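Minutes of the Clavdale Allotment and Seed Exchange, January meeting

Opened 7:05 p.m. in the back room. Minutes of the last meeting were accepted with one correction: the hose left by the east gate belongs to Gillo, the nursery next door, and has been returned.

**Water**

The meter reading for the season was 453 units, up on last year. Members on the lower rows think the standpipe is leaking at the joint. Agreed to have it dug out before the ground is planted. The upper tap stays off until March.

**Bremano beans**

Germination was poor again. Members who started them indoors did better — those who sowed straight into the ground mostly lost them to slugs. It was proposed that we stop ordering Bremano and put the money toward Rozīte potatoes. Discussion went on for a while. Carried, 14 for, 2 against. Anyone with saved Bremano seed may still bring it to the exchange.

**Fence**

The quote for the north side came in at 4000, posts included, old wire not taken away. The meeting felt this was high. A second quote will be asked for. Deer got in twice in the fall, both times by the compost bays, and that corner will be patched with pallets for now.

**Seed exchange**

To be held in March, doors at 10 a.m. Packets must have the variety and the year on them. Last year's unlabeled squash caused complaints. Tables will be set along the window side, with potatoes kept apart from seed.
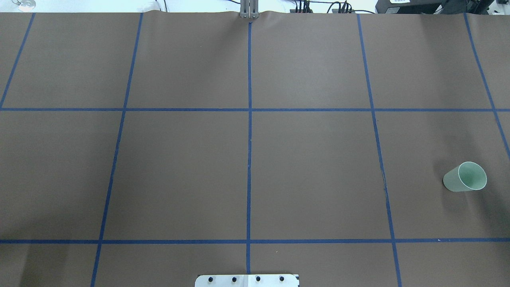
Tea will be in the hall kitchen, same as before. Members are asked to bring their own cups.

**Other business**

The shed key is sticking and a new one will be cut. Wood chips can be taken from the pile by the road, but not the pile by the gate — that one is for the paths.

Plot rents are due by the end of February.

Closed 8:40 p.m.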